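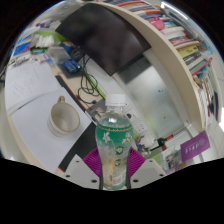 The flower bottle, my mug, and the desk mat under all that paper.

8/31/26

I have been told, more than once, that the drink on your desk decides how your day goes. Aurelia Camenzind believes this. She sent me an article about it in December and has followed up since, the way people do when they have quit coffee and want company.

The theory goes like this. Coffee in a mug makes you jumpy and then tired. A bottle with a cap on it makes you sip slowly, so you stay in your chair and get things done. The article claimed people who keep a bottle in reach write 300 more words a day. It didn't say which people, or whether the words were any good. I'd like to know who counted.

Still, I bought the bottle. I picked it at the Sollgate station shop because it was green and had flowers on it, and I'll admit the wrapper did most of the selling. There's a thin gold band around the top, a white flower on one side and some pink and cream blossoms on the other. It looks like something you'd be given at a spa. Whether flowers on a wrapper have anything to do with what's in the bottle is a question I have stopped asking in shops.

The mug stayed. It's cream with a tan rim, and it has been on this desk longer than the lamp, the chair or the job. Aurelia's plan says the mug has to go in a cupboard for the whole trial. I asked why, if the bottle is so powerful, it can't win with a mug next to it. No answer on that one yet.

Then there's the paper. I like big blank sheets on the desk, laid right over the mat. The mat is black with red stitching around the edge and was sold to me as a way to "define the work area." All it defines is where I put the paper. The sheets do more for me than the mat ever has: I can write a phone number down without hunting for a pad, and a mug ring on paper goes out with the paper.

So, results. I ran the trial for two weeks. I drank more during the day and got up more often, for the obvious reason, which the article skipped. I wrote the same amount I always write. Tuesday of the second week was very good, but Lorenz Ortner was away and the phone didn't ring, so I don't think the bottle gets credit for that.

Do I miss the coffee on bottle days? Yes, by ten in the morning. Will I buy the green one again? Maybe, if I'm catching a train anyway. I'm not clearing out a cupboard for it.

Veronika Eder wants me to try a standing desk next. She has an article.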